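Wollomville 共享工坊 · 项目图集
Faltov 桌面机械臂自制项目:台面作业

本页为 Faltov 桌面机械臂自制项目图集之台面作业分册,由 Wollomville 共享工坊机电组编辑。
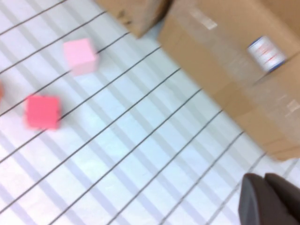
Faltov 项目由工坊成员自行提出,经机电组评议后列为年度共建项目,工作地点设于工坊东侧机电间。项目目标为:以工坊现有加工能力为主、外购部件为辅,完成一台可置于普通工作台上的小型机械臂,并使其能够在划定网格的台面上完成轻质物件的识别、抓取与放置。项目不以商业使用为目的,所形成的图纸、程序及作业记录供工坊成员查阅和复制。

项目负责人为 Azucena Zavala,负责总体设计、结构加工及进度安排;控制与软件部分由 Crescencio Rosales 承担。各阶段参与装配、调试和记录的成员名单载于机电间项目簿首页,凡参与一次以上作业者均予列名。

图集按工作阶段分册编排。结构加工、关节装配、布线三个分册已先行发布,可由图集总目录进入。本分册收录腕部相机所摄台面作业画面,并附台面、夹爪、物件及作业流程的有关说明,以便后续参与者对照使用。

图版说明

图一 台面作业,腕部视角。带深灰色网格线的白色台面上置有浅粉色与珊瑚红色泡沫方块,右上方为棕色纸箱,右下角为夹爪的两根深灰色指。
机身处于运动状态时,腕部相机画面会有轻度拖影,编辑时未作锐化处理。

一、项目沿革

Faltov 的最初方案是一台三关节绘图臂,用于在板材上标记孔位。方案评议期间,多名成员提出,标记孔位的工作用钻模即可完成,而工坊缺少一台可供学习抓取控制的设备。Azucena Zavala 据此修改方案,增加腕部旋转与夹爪,并将底座加宽。修改后的方案经两次评议获得通过。

底座与大臂的加工使用工坊铣床完成,小臂及腕部壳体使用工坊打印设备完成。首次整机上电时,肩部关节在低速下出现明显抖动,经检查,系减速部分的固定螺钉未按要求分两次拧紧所致。重新装配后抖动减轻,但在手臂完全伸出时仍可察觉。该问题目前以限制伸出范围的方式处理,未列为已解决事项。

七月,项目转入台面作业阶段。机电间原有的钳工台移至北墙,腾出的位置供机械臂及作业台面使用。移动钳工台一事事先征得金工组同意,金工组保留在大件加工期间暂时收回该位置的权利。

二、台面

作业台面采用白色表面配深色网格线的形式。网格用于人工摆放物件时的定位,也用于检查相机标定结果。成员摆放物件时,应以网格线为参照,将物件的实际位置记入作业记录表,记录表中的行列编号以靠近底座的一角为起点。

关于物件是否须放置于格内,机电组曾有不同意见。Crescencio Rosales 主张物件可以压线放置,认为如果每次均将物件居中摆放,所得记录将过于整齐,程序在实际使用中遇到偏移的物件时便缺乏依据。Azucena Zavala 起初倾向于居中摆放,以便核对误差。现行做法为:标定作业时居中摆放,抓取练习时不作限制。

台面清洁使用干布。曾有成员使用酒精擦拭旧台面,致使局部线条变淡,该台面已停用,现存放于机电间门后,可供测试钻孔及画线之用。

台面在正常照明下反光较强。机电间顶灯分为前后两组,作业时两组应全部开启。傍晚六时以后,西窗光线变化较快,同一批记录应尽量在该时刻之前完成;未能完成的,应在记录表备注栏中写明时间。

三、夹爪

夹爪为双指平行开合形式,安装于腕部末端,可整体拆卸。本项目先后试制过三种指形:

第一种为直边平指,加工简单,但抓取软质物件时容易在边缘留下压痕。
第二种在平指内侧加贴软垫,压痕问题有所改善,软垫在多次开合后发生移位。
第三种将指端改为圆角,指身略作加厚,为目前使用的形式。

第三种指形的图纸由 Azucena Zavala 绘制,存于项目资料夹“夹爪”目录下。旧指形图纸一并保留,文件名中标有“停用”字样,请勿误取。需要自行打印指件的成员,应先核对安装孔距;早期版本与现行腕部座不能互换,曾有成员连续打印两套均无法安装。

夹爪开合由单个舵机驱动。舵机行程在程序中设有上下限,成员不得自行放宽。若夹爪在闭合过程中发出持续鸣声,应立即断开动力电源,检查指间是否有异物,随后在记录表中登记。动力电源开关位于台侧,逻辑电源可保持接通,以免丢失当前日志。

更换指件时须先将手臂移至检修姿态。检修姿态可由控制界面中的“检修”按钮调用,也可在断电后用手托住小臂缓慢放至支架。两人在场时,一人托臂,一人拆装。

四、作业物件

台面作业以泡沫方块为主要抓取对象。泡沫方块质量小,跌落时不会损伤台面,且颜色容易区分。机电组未对方块颜色作统一规定,成员可使用工坊现有的任何一种,但同一批记录中途不宜更换。

抓取练习时,台面上可以放置纸箱等较大物件,由参与者自行选定位置。大件的作用在于检验路径规划能否绕行,以及腕部转动时夹爪与周边物体之间的余量是否足够。放置大件应遵守下列各项:

箱体应放稳,箱内不得装有重物或易碎品。
箱体不得遮挡急停按钮,亦不得压住线缆。
箱面胶带可能产生反光,识别结果出现异常时,应先转动箱体角度后重试,再行修改程序参数。
作业结束后,纸箱移至台下,或交由下一组继续使用。

工坊收到的包装纸箱由各组共用。带有收件信息的标签应在入库前除去或涂盖;成员发现遗漏时,可自行处理,不必另行报告。

除泡沫方块外,项目组曾以布袋、木块、空线轴作为抓取对象。布袋的识别效果不稳定,夹持位置稍有偏差即滑落。空线轴在平放时可以抓取,竖放时容易被指端推倒。木块可以抓取,但跌落时噪声较大,影响隔壁缝纫间使用,故仅在缝纫间无人时进行。

五、腕部相机

腕部相机固定于夹爪后方的支座,随腕部一同转动,因此所得画面中的台面常呈倾斜角度,夹爪的一部分也常处于画面之内。成员在整理画面时不必旋转校正,程序在读取时会结合关节角度进行换算。

选择腕部安装方式以前,项目组曾使用悬于台面正上方的固定相机。固定相机画面稳定,网格呈正交状态,便于人工判读;其不足在于手臂进入台面后会遮住待抓物件,夹爪接近物件的最后一段距离恰恰无法看清。改为腕部安装后,接近过程可以完整记录,代价是线缆须经过全部关节,弯折处容易疲劳。固定相机的支架仍保留在原处,相机已归还音像组。

相机线缆的走线方案由 Crescencio Rosales 提出,在腕部预留一段弧形余量,经小臂外侧的线夹固定后下行至底座。首次安装时余量不足,腕部转至极限位置时插头被拉松,画面随即中断。目前的余量足以覆盖全部行程,但在收拢姿态下弧形部分会向外突出,成员经过台侧时请注意避让。

镜头清洁由当日首位使用者负责。机电间与木工间共用一条走廊,木工间开门作业后,镜头表面常有细尘。清洁时使用气吹,不得用手指或衣物擦拭。

六、作业流程

台面作业由两人以上共同进行,一人操作,一人看护。看护人的手应始终能够触及急停按钮,期间不得离台取物或接听电话。基本步骤如下。

准备。检查台面有无碎屑,检查各关节外壳螺钉,检查线缆余量。将物件摆放完毕后,双手离开台面。

上电。先接通逻辑电源,待控制界面显示关节读数后,再接通动力电源。若任一关节读数缺失,不得继续。

回零。由控制界面调用回零程序。回零过程中手臂会依次转动,肩部先行,腕部在后。

低速试行。以低速完成一次不闭合夹爪的空行程,确认手臂与台面物件之间留有余量。台面上放有纸箱时,此步骤不得省略。

正式作业。操作人逐次下达抓取指令,看护人口头复述。每次作业的结果按“成功”“滑落”“未触及”“中止”四类登记。

结束。手臂返回检修姿态,断开动力电源,保存日志,断开逻辑电源,物件归位。

记录表采用纸质与电子两种形式。纸质表夹于台侧文件夹内,字迹应清楚;电子日志由程序自动生成,文件名包含操作人姓名缩写。二者不一致时,以纸质表所载的作业结果为准,以电子日志所载的关节数据为准。

七、阶段情况

截至本分册编辑时,项目组共保存台面作业日志 3,902 条,其中 559 条登记为“滑落”。滑落记录集中于更换指形以前,机电组已将这部分日志单独归入一个目录,供比较指形时使用。日志总数包含调试期间的短时运行,与实际抓取练习次数不能等同。

控制程序中的单次运行步数上限设为 1,000 步。达到上限后手臂停在当前位置,等待操作人确认。有成员建议提高该上限,以便完成多物件连续放置;机电组认为在肩部抖动问题查明以前不宜调整,建议予以保留,待下次评议时再行讨论。

参加过台面作业培训的成员现为 22 人。培训由机电组安排,内容包括上电顺序、急停操作、指件更换和记录填写。完成培训者可以预约机电间;未完成培训者可以在旁观看,也可以在看护人指导下参与物件摆放。

目前尚待处理的事项有:肩部关节在伸出状态下的抖动;控制界面在长时间运行后响应变慢;夹爪舵机外壳温度偏高;台侧文件夹经常被借走而未归还。其中舵机温度一项,Crescencio Rosales 已更换散热垫片,正在观察。

八、外购与自制部件

舵机及驱动板购自 Lastmont,按该供货方的小批量价格结算,有关票据存于工坊办公室。Lastmont 提供的安装说明中,驱动板接口编号由右至左排列,与工坊自制转接板的编号方向相反,接线前请以转接板背面贴示的对照表为准。

底座配重、肩部支架、大臂侧板均为工坊自制。侧板最初采用对称设计,左右可以互换;后因需要让出走线位置,改为左右各异。拆装时请注意板面内侧刻字,刻“左”字者装于面向操作人时的左侧。此项说明曾引起误解,现统一规定:操作人面向台面站立,手臂位于对侧,左右均以操作人自身为准。

控制程序以 Ventura 为项目代号存放于工坊内部代码库。Ventura 分为运动、识别、界面三个模块,各模块可以单独运行。修改运动模块须经另一名成员复核,修改识别与界面模块可由修改人自行合并,但应在更新说明中写明改动内容。过去曾有更新说明仅写“修正若干问题”,给后续排查造成不便,请各位成员避免此类写法。

成员如希望复制一台同类机械臂供家庭使用,可向机电组索取部件清单。家庭环境中的桌面高度、照明及供电条件与工坊不同,清单所附说明仅适用于工坊环境,使用者应自行评估。家中有儿童或宠物的,应为设备加装围挡,并将急停按钮安装在围挡之外。已有成员在家中车库完成底座和大臂的装配,使用的是停用台面裁下的一角,其装配记录经本人同意后将收入后续分册。

九、参观与使用

机电间在工坊开放时段内可以参观。机械臂上电期间,参观者请站在地面黄线以外。需要拍照的,请先征得操作人同意;作业过程中请勿使用闪光灯,闪光会影响识别结果。

预约使用请在机电间门侧登记簿上填写姓名、时段及拟进行的作业内容。同一时段已有登记的,可以与登记人协商合用。大件加工期间停止预约,起止时间由金工组在走廊告示板上公布。

图集所载画面及说明文字可供非商业用途转载,转载时请注明“Wollomville 共享工坊机电组”。对说明文字有更正意见的,请写明分册名称和章节序号,投入机电间门侧信箱。

图集总目录
结构加工分册
关节装配分册
布线分册
台面作业分册(当前页)
家庭装配分册(编辑中)

项目负责:Azucena Zavala
控制与软件:Crescencio Rosales
编辑:Wollomville 共享工坊机电组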